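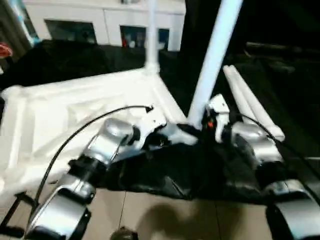
base corner w/ poles, black cover in the middle, spare tubes on the right

Ticket 859
Product: Brolden stand kit, white, w/ covers
Opened by: Farzana Amarasinghe
Assigned: Kumudini Hettiarachchi
Priority: normal
Status: open, waiting on part

Opened Thursday, March 5, 2026

Putting the Brolden together for the back room. Got the base flat and the first pole in, then stuck. Instruction sheet is one page, tiny drawings, shows all the poles the same thickness. Ours aren't. One thin, one a lot fatter. Which goes in the corner?? Sheet says "insert upright A" and there is no A on anything. No stickers, no stamps that I can find.

Also the black cover. Does it go on before the poles or after? I took it out of the bag first so it's all bunched up now. Can re-fold if it matters.

Kumudini, 10:40
Hi Farzana. Thin pole goes in the back corner sleeve, push to the stop. Thick one is the front upright, that one screws. Cover goes on last, folds don't matter. Can you send the code off the bag the poles came in? And a picture of the top half if you've got that far.

Farzana, 11:15
Bag says 667, then a smudge. Did the sleeve one, fine. Tried the pipes on the other section with the white fabric. 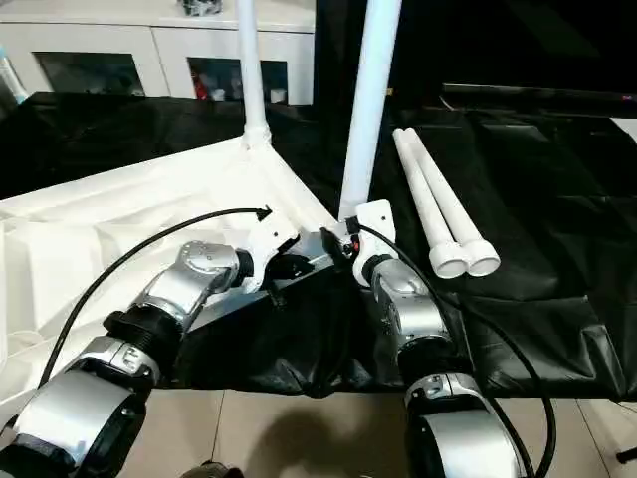 white fabric section, uprights + the metal plate

Two things. Fabric is very loose at the left, big folds all over it, I thought it was meant to be tight? And the metal plate. Shiny, rectangular, not on the parts list at all. Is it a shelf? A weight for the bottom? Not going to guess and then have to take it apart again.

Kumudini, 11:32
Fabric is loose until the top connectors are on, pulls tight after. If it's still baggy w/ everything on, tell me. Plate — checking with Nusrat in parts. Leave it out for now.

Kumudini, 11:58
Nusrat Khan says plate is the base weight from the Nolberg kit, same warehouse, packed in by mistake. You don't need it. Keep it in the box, we'll send a return label. Part no. 274 if anyone asks you. Anything else in there that isn't on the list?

Farzana, 12:20
Yes! The blue thing.
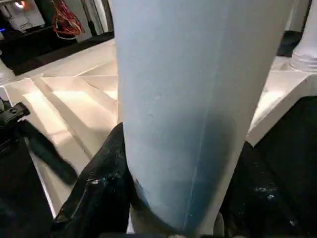
blue cylinder, seam down the side, scuffs

Pale blue, wider at the top, goes narrower lower down. Has a seam. Small dents and scuffs, mostly across the middle. Was like that when I unpacked it. Not complaining about the scuffs if it's not ours, just dont want to get billed for it. If it IS ours I'd like a clean one please.

Kumudini, 12:41
Not on the Brolden list. Not Nolberg either. Asking Mehrangiz in returns, she knows the older lines. You won't be billed, I put a note on the order.

Farzana, 1:30
Ok. Back to the poles. Did what you said w/ the thick one, the screw end into the round socket near the front corner.

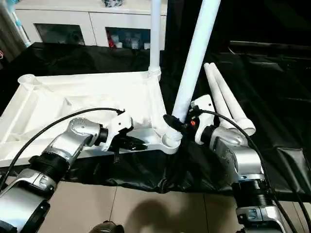

It goes in part of a turn and then binds. Backed it out, tried again, same spot. Don't want to force it, it's only plastic. Thread on the pole looks ok to me, no chips. Might be the socket. Tried one of the other poles in the same hole and it did the same thing, so I'm leaning socket.

Kumudini, 1:52
Agree, don't force it. Couple of tries first:
Hold the pole dead straight up, have someone steady the top. Any lean and it cross threads, very easy to do with a pole that long.
Turn it BACKWARD until you feel a click, then forward.
Run a dry cloth round inside the socket, sometimes there's a bit of molding flash left in there.

Farzana, 2:25
Got Tadhg to hold the top. Backward til click, yes felt it. Went in maybe twice as far as before and then stopped again. Cloth came out with a curl of white plastic on it. Wiped again, nothing more. Still wont seat. Pole wobbles if you let go.

Kumudini, 2:38
Ok that's a bad socket. Replacing the whole base, can't swap the socket alone. Order's in with Wetel for delivery, no charge. Take the thin pole back out of the sleeve (twist, don't pull) and keep all poles, covers and connectors. Only the base goes back.

Farzana, 2:44
Do I keep the box?

Kumudini, 2:45
Yes pls. Base, metal plate, blue cylinder all in the one box. One label.

Internal note, K.H.
Mehrangiz Shahbazi says blue cylinder could be a Dewan part, not sure, will look when it's back. Nusrat to check the rest of the 667 bags for mixed kits. Leave open until new base is confirmed fitted.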